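Teaching the arm to pick up a box

November 2022

I've spent most of this month recording demonstrations for the arm, and since two people have asked how that goes day to day, I'm going to write it down while I still remember the annoying parts.

The job is simple to say. There is a small storage box with a yellow lid and a black handle on top. The arm should come down over the box, close its fingers on the handle, lift, move it over and put it down again. A person does this without thinking. We want a policy that does it from examples, and the examples have to come from somebody, which this month is me.

We have two ways of recording. In the first one you put the arm in free drive, take hold of the wrist and walk it through the motion yourself. In the second one you stand off to the side with a controller and steer the gripper from there. I started the month thinking hand guiding would be the better of the two. You feel the contact, you know when the fingers are square on the handle, and there's nothing to learn. Pieter Cuypers had told me I would change my mind, and I did, though it took longer than he said it would.

The trouble with hand guiding is your own body. Your arms and sleeves are in the camera view the whole time, and when the policy runs later there are no arms and sleeves. You can record the motion by hand, play it back with nobody near it and save the camera images from the playback. We did that for the first batch. It works, but every demonstration costs you twice the time, and if the box has moved even a little between the two passes the grasp misses and you throw the pair out.

The other trouble is that people don't move a heavy arm the way they move their own hand. I push it too fast in open space and then stop dead above the lid. All of those stops end up in the data. The first model we trained learned them very well. It would come down, hang over the handle and stay there.
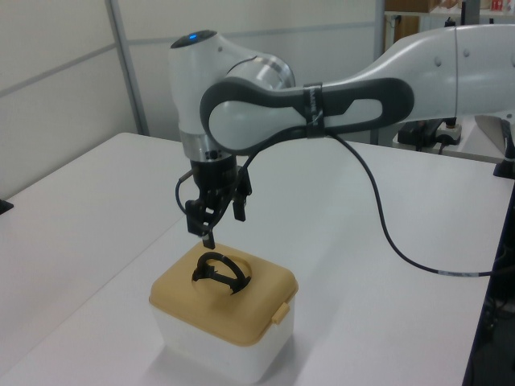
Sheldon MacLeod wrote back after I sent the draft of this around: "We had the same hovering at Bustos and it was the pauses. Trim every stretch where the joints don't move before you train. Don't touch the part where the fingers close, though, or it will forget to wait for the grasp." He also asked if we were logging the commanded position or the measured one. Measured, for the hand-guided set. There isn't really a commanded one when you're dragging the thing around.

I did the trimming and it helped. The arm still hesitated, but it got on with it in the end. I would have liked to stop there. The hand-guided set had 500 demonstrations in it by then and I was tired of dragging a wrist around.

What moved us to the controller was the handle. It lies down in the lid, so the fingers have to go in on either side of something low, and there is very little room for being wrong in height. By hand I would press down until I felt the lid and then ease off a bit. My hand knew how hard it was pressing, and none of that was recorded. The model saw a gripper that went to slightly different heights for no reason it could find. With the controller I can't feel anything either, so I have to do it by looking, and whatever I use to decide is something I can see.

Remote control has its own list of complaints. For the first 8 sessions I was bad at it. Left and right are fine. Forward and back are fine once you stand on the correct side of the table. Rotation about the vertical is where I fall apart, and I still turn the wrong way first more often than I'd like. Sylvie Cloutier doesn't have this problem and her recordings are a good deal smoother than mine. We kept both. A set made only of perfect approaches leaves the arm with no idea what to do when it arrives a bit off to one side, and mine have plenty of that.

We set speed limits low, and I'd recommend that to anyone starting. The controller maps stick to velocity, and the Deteck software we use for it lets you scale that per axis. I run the vertical at half of the horizontal. I tap the lid far less often now.
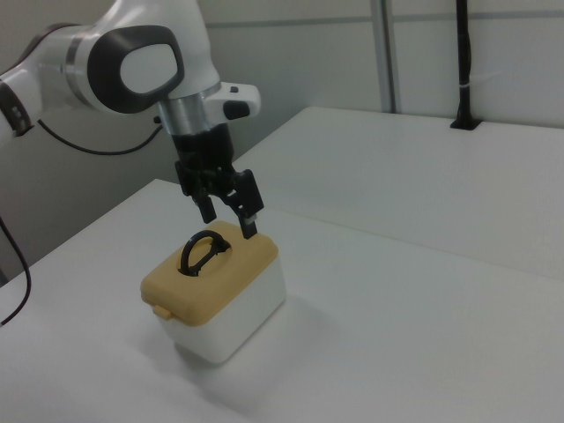
Moving the box between recordings matters more than I expected. At first I put it back more or less where it had been, out of habit. Now I shift it and turn it every time before I start, and I write the session number and the operator in the notes. Ghislain Bélanger wants the lid latch facing different ways too, and I've started doing that.

A few practical things, in no order. Tie the gripper cable down somewhere along the arm and leave slack for the wrist to turn. Home the gripper at the start of every session. If you fumble and recover, keep it. If you fumble and have to reach in with your hand, delete it right then, because you will not find it later.

The plan is to get the controller set up to 800 and train on that alone, then add the trimmed hand-guided ones and see if they help or hurt. My guess is they hurt a little on the grasp and help on the approach. Remzi Akbulut thinks they won't matter either way. We should know by February, and after that the box gets things put in it, so the weight will change and I'll probably be recording again.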